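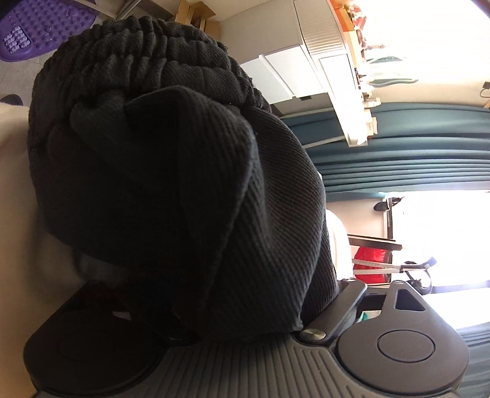
Charcoal rib knit, gathered elastic at the top edge.

Search the notebook Search Clear

June 2, 2023

Elastic notes, continued from the last page, where I ran out of room and started writing up the margin.

I spent the whole morning on recovery, meaning how far a gathered band comes back after it has been pulled out and left alone for a while. Rosalba Lo Presti asked me for this back in September and I have been promising it to her ever since, so Rosalba, if you are reading over my shoulder, it is finally happening and I am sorry it took so long!

The setup is the same as before. Each sample is a 24 inch length of plain cotton with the elastic sewn in at full stretch, three rows, and then let go to gather up by itself. I measure it at rest, pin it out flat on the cork board, leave it for 17 hours, unpin it, and measure again after I have had my coffee (call it 15 minutes, though I am a slow coffee drinker and I did get talking to the mail carrier about her tomatoes).

The Dursun elastic is lovely to handle and goes through the machine like butter, but it stayed noticeably long after unpinning and only crept back by lunchtime. The Bamia is stiffer and a bit scratchy on the wrong side. It came back almost to where it started, and I would happily put it in a waistband, though I would line it for anybody with sensitive skin. My own skin was complaining by the second sample.

I had a good deal of trouble with thread. The Drestus spool that has been in the drawer for ages kept snapping on the bobbin side, and I rethreaded the whole machine twice before I thought to pull a length off and tug on it by hand. It broke with hardly any effort. It must be old stock, and I have put it in the basting box with a piece of tape across the top so that it does not wander back. The new spool gave me no trouble at all. Stitch length matters more than I had written down before, too. On the short setting the needle was chewing into the elastic, and the middle row came out limp. One notch longer and it gathered up evenly from end to end.

I also tried holding the cut ends with a dab of Bondunix, because my mother used to swear by gluing them and I have always wanted to see for myself. It does hold. It also dries into a hard little lump that I could feel straight through the cotton, and the needle came out sticky and had to be wiped down. I am going back to a plain zigzag across the ends — sorry, Mamma.

Steam is still an open question. I held the iron well above one Bamia piece and gave it a good long puff, and it drew up a touch tighter, which I liked very much. One piece is hardly a test, though, and I had already handled that one more than the others, so please don't quote me on it yet.

For next time: cut fresh cotton, as what is left on the roll has a crease down it that won't press out. Label the samples before pinning them and not after (I got two of them muddled and had to throw out both readings, which hurt). Reorder the wider Bamia, part 699, and ask whether they have it in black. Rosalba has the good shears and would like to trade them for my tracing wheel until the end of the month, and I have said yes.

The second Dursun sample is still pinned on the board. Please leave it there until I have measured it.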